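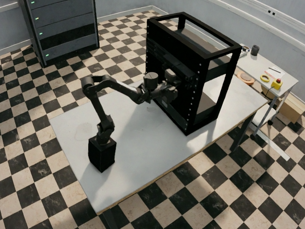

sim view, arm at the rack, gripper near middle shelf height

Ticket 30 - gripper clips rack post on approach
Project: Nekstead (student team)
Opened by: Yến La
Assigned: Hiếu Lã
Status: open

Yến: Arm goes for the left side opening, planner says path is clear, then collision flag on the front post. 7 out of 9 runs. Same start pose every time. Need this fixed before the July demo.

Hiếu: which rack model? there's two in the repo

Yến: The open top one. Pulled it this morning.

Hiếu: ok so collision mesh is still from the old rack. Posts are thinner in that one. Visual is fine, mesh isnt. Swapping now.

Hiếu: swapped. 2 clips in 9. Better, not done.

Gisela Kramer: Check the wrist offset too. Someone changed it in the Illa config and didn't commit the note.

Yến: that was me, sorry. Put it back to the old value, rerunning teh whole set tonight.

Alby Maihi: pls dont touch the pedestal position while thats going, my reach test uses the same scene file

Yến: wont. Log goes in the team folder when its finished.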